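Ticket: Hand gripper demos rejected at import, task "microwave door"
Opened by: Somkiat Chaimongkol
Date opened: 1/17/18
Project: Lurmont
Status: Solved, one point still open 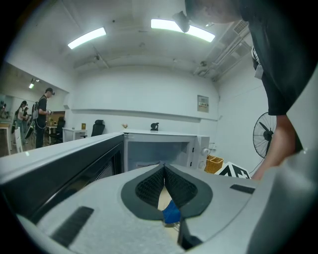 Hello support team,

We record demonstrations with the hand-held gripper and afterwards we import them with Tunora. For the microwave task I made 16 demonstrations, and 10 of them were rejected. The message is the same every time: "finger width not found, segment dropped". With the cup task the same gripper gives no error.

What I already tried:
- Restarted Tunora and imported again. Same result.
- Copied the files a second time from the memory card. Same result.
- Did the finger calibration again (open fully, close fully, open fully). The calibration passes.
- Made two new demonstrations with slower movement. One was accepted, one was rejected.

I attach the log of one good and one bad demonstration. Please tell me if you need the raw video also.

Somkiat

Reply from Mustance support

Thank you for the logs. In the bad one the finger width is lost for 6 seconds, and the import allows a gap of 2 seconds. The gap starts when the gripper comes near to the cavity of the microwave. Can you please check three things: is the exposure set to automatic, is the lamp inside the microwave on during the demonstration, and are the fingers clean on the inner side.

Please do not delete the rejected files. They can be imported again when the settings are corrected.

Reply from Somkiat

Exposure was on automatic. The lamp is on when the door is open, and we can not switch it off separately. I cleaned the grip surface of both fingers with a dry cloth, but this alone did not change the result.

Then I fixed the exposure by hand, with the gripper held in front of the open microwave, and did the calibration again in this position. I made six demonstrations: approach, push the door closed, move back, open the fingers. All six were accepted. So I think the bright cavity was making the rest of the picture too dark, and the software could not follow the fingers.

Reply from Mustance support

Yes, we agree with this explanation. For the old files please use "re-track with fixed threshold" in the import menu and start with a low value. Check the finger curve by eye before you accept it. If the curve jumps while the hand is not moving, it is better to record that demonstration again.

Reply from Somkiat

Re-tracking saved most of the old files. The others I will record again.

My colleague Bunnag asks one more question. When we go from the microwave to the table in the same demonstration, the fixed exposure is good for the first part but the table is too dark. Should we cut it into two tasks, or is it possible to change the exposure in the middle?

Reply from Mustance support

It is not possible in the present version. Please record it as two tasks and join them in the task list. I leave the ticket open for this point and will write here when I have an answer from the developers.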